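**Minutes – planning meeting for the August open day, Lisdale workshop**

Present: Jerome Salazar (chair), Fatemeh Shahbazi (minutes), two from Clustley, one from Dehghan

Start: 2:00 pm

**1. Last minutes**

Accepted with one change. The room limit is 70 people at a time, and the earlier figure was wrong.

**2. Report on the trial demonstration**

Jerome ran the two-arm table for the Clustley visitors. They stood at the front and asked mostly about the grippers and how long a setup takes.
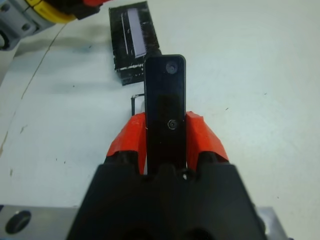 The Clustley visitors want a closer view of the handling at the open day. From the rope line, people will not make out much of a part like the long black bar, with its rounded end and two screw holes, once it is between the orange fingers. Fatemeh suggested a screen on the wall beside the table. Agreed, if Dehghan can lend one. Jerome to ask for the stand as well – the last one came without.

**3. Program for the day**

Doors at 10:00 am, with 200 visitors booked so far. Talks stay in the front room and demonstrations in the back. Raster will be shown as the scheduling software only, with no sales table. Clustley asked for a longer slot after lunch and got it.

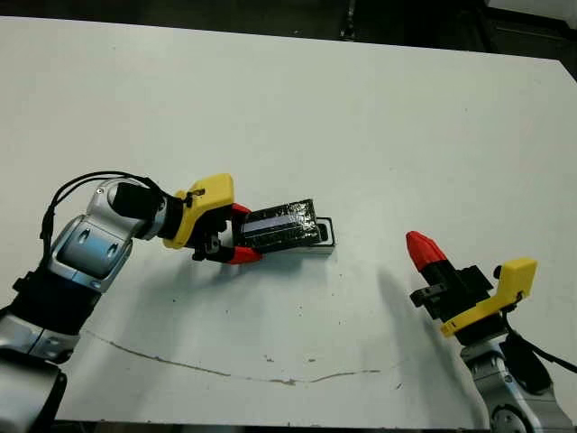
*Item 3: left gripper on the taped block, right gripper empty.*

Jerome would like the presenter to speak during the whole demonstration. Fatemeh thought short pauses for questions would work better with school groups. Left with the presenters to settle.

**4. Safety and access**

Rope line to be set back from the table on all sides. Anyone inside it must have signed the sheet. The stop button will be shown to both presenters before doors open.
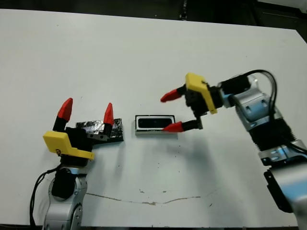 The side entrance is to be kept clear for wheelchairs, and the coat rack moves to the hall. Dehghan asked about parking. The rear lot is open to visitors, but trucks need the loading bay until noon.

**5. Actions**

- Jerome – screen and stand from Dehghan
- Fatemeh – sign-in sheets, rope, revised program
- Clustley – names of presenters

Meeting closed 3:15 pm. Next meeting at Lisdale, same room.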